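3.2 Gathering grasps in simulation

We started out wanting real grasps only, but Tekle Gidey and I soon ran short of patience (and of bench time), so most of Melow's examples come from the simulator. Each run pairs the arm with one object against a plain background — no table, no clutter, nothing fancy in colour.

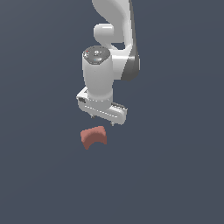

Figure 2. Rendered arm, gripper open, above a reddish arch-shaped object.

We drew 1,000 starting poses per object and kept 800 for training. I'd have happily kept the lot! Sumeya Gebreyes talked me into holding the rest back for testing, and she was right, as the odd shapes in Section 4 make pretty clear.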